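Trevmont Craft Room
Care and Storage of Card-Making Supplies

Filed under: Paper Crafts > Workroom Tips > Stamps, Inks and Adhesives

Members who use the Trevmont workroom often ask how to keep their own supplies in good order at home. The following guidance covers stamps, ink pads, card stock and the kitchen table on which most cards are made. It applies equally to the shared cupboards, and members are asked to follow it in both places.

Card stock

Card stock should be stored flat, in its wrapper, away from outside walls and heaters. Sheets that stand on edge in a half-empty rack will bow within a few weeks, and a bowed sheet does not take a clean score line. If a sheet has already curled, place it between two boards under a stack of heavy books and leave it overnight. Do not iron it. An iron may leave shiny patches that show as soon as ink is applied.

Keep white and cream stock apart from deep reds and blues. Some dyed papers give off color when they are even slightly damp. Offcuts wider than two fingers are worth keeping for greetings and borders; narrower strips may go to recycling. A single envelope per color is sufficient, and when the envelope will not close, it is time to use what is in it.

Cutting and scoring

A dull blade is the usual cause of a ragged edge. Blades in the workroom trimmers are replaced every 200 cuts on heavy stock, and a similar habit at home will save a good deal of paper. Score before folding, with the raised side of the line to the inside of the card, and press the fold with a bone folder through a scrap of clean paper. 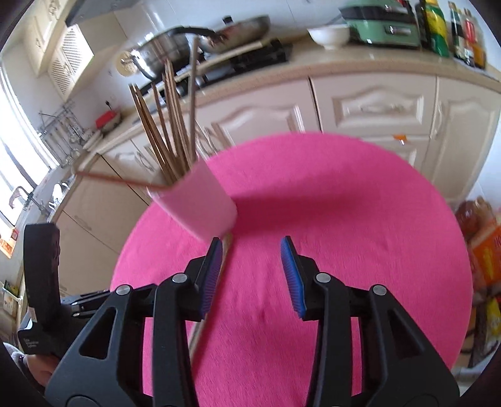 Measure the envelope before the card is cut. A card that carries buttons, ribbon or layered flowers needs extra room on all sides, and it may also need extra postage. Heavy layers should be kept toward the middle of the card front so that the fold is not strained when the card stands open.

Clear and rubber stamps

Stamps should be cleaned directly after use. For clear stamps, a damp lint-free cloth is enough in most cases. Baby wipes that contain oil or lotion should be avoided, as the residue prevents ink from spreading evenly the next time. Rubber stamps mounted on wood must never be soaked. Use a soft toothbrush with a drop of dish soap, wipe with a second cloth, and allow the stamp to dry with the rubber facing down on a paper towel.

Staining is normal and does no harm. A clear stamp that has lost its grip on the block can be washed in lukewarm water with a little soap and left to air dry. Store clear stamps on their original sheets, out of sunlight, which will yellow and harden them.

Ink pads

Dye ink pads are kept upside down so that the ink remains near the surface. Pigment pads may be kept either way, provided the lids are tight. Label the end of each case as well as the top, so that the color can be read when the pads are stacked. The Jamow swatch card, available from the supply desk in packs of nine, fits inside most standard lids and allows a test print to be stored with the pad.

When a pad begins to print faintly, add re-inker in small drops and spread it with the edge of an old plastic card. Wait before adding more. A flooded pad takes far longer to correct than a dry one.

Adhesives and small items

Liquid glue bottles should be stored nose down in a jar with a damp sponge at the bottom. Tape runners are kept capped and away from glitter. Foam squares lose their tack in a warm room, and an opened sheet should be returned to its bag at the end of each session. Brads, gems and punched shapes are best sorted by color, as this is how they are normally chosen.

Members have differed on the matter of the glue jar. 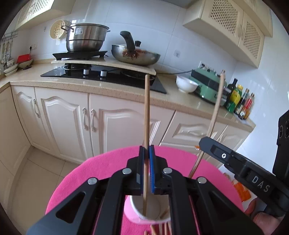 Nunum wrote to the desk that the sponge had dried out twice over the winter and that the nozzles were then harder to clear than if the bottles had simply been stood upright with a pin in the tip. The desk accepts that the sponge needs to be checked each week. Where this is not convenient, a straight pin with a large head is a suitable substitute, provided it is stainless steel. Ordinary pins rust and will discolor the glue.

Protecting the table

A cutting mat does not protect against ink or heat. Before embossing, place a ceramic tile or a folded cotton towel beneath the work, and hold the card with a clothespin while the heat tool is in use. Dye ink on a sealed tabletop can usually be removed with rubbing alcohol on a cotton pad; test a hidden spot first. Unsealed wood should be covered throughout.

Questions about replacement blades and re-inkers may be left at the supply desk in the Pärn annex.

Page reviewed 2026-03-30

© Trevmont Craft Room | Contact the supply desk | Back to top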